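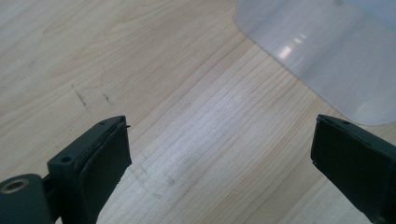 **Bendton Speedway** is a dirt oval racetrack in the township of Bendton. It has a clay surface, measures three-eighths of a mile along the inside guardrail, and runs a weekly program on Friday nights from April through September. The track is operated by Ekwueme Motorsports under a lease from the township.

## Layout

The oval is nearly symmetrical. Turns one and two are banked slightly more steeply than turns three and four, and the front stretch has a shallow dogleg at the flag stand. A concrete wall runs the length of the front stretch. The back stretch has no outside wall and opens onto a grass runoff area.

The racing surface is a red clay hauled from a pit near Urkislow. It is watered and packed on the afternoon of each meeting, and graded again before the features if the cushion has moved up to the wall. Pit parking is inside the back stretch fence, with entry at turn three.

## Classes

Four classes race weekly:

- Late models, on an open tire rule
- Modifieds, with a sealed crate engine option
- Street stocks
- Four-cylinder compacts

Winged sprint cars appear twice a season as a visiting class. Field size for weekly features is limited to 24 cars. Heat races set the first 12 starting places in each feature, and the remaining places are filled from consolation races.

## Race procedure

Starts are double file. Restarts are single file after the halfway lap and double file before it. A driver who brings out two cautions alone in the same race is sent to the pits. Lap times and finishing order are taken by transponder, with a hand-scored sheet kept as backup.

## Zavbridge 38

The main event of the season is the Zavbridge 38, a 38-lap late model race held in July. It takes its name from Zavbridge Feed and Supply, the original sponsor, and has kept the name under later sponsors. Qualifying is by single-car time trial, with the fastest six redrawing for the first three rows. Weekly points are not awarded, so that local drivers who fail to qualify lose no ground in the standings.

Teresa Fahy holds the record for most wins in the event, with four. Her third came from 17th on the grid, the lowest starting position of any winner.

## Facilities

The main grandstand is on the front stretch and was rebuilt in steel after the original wooden seating was condemned. The pit area has 130 marked stalls. A scale and inspection shed stands beside the pit gate, and the top three cars in each feature report there before returning to their stalls.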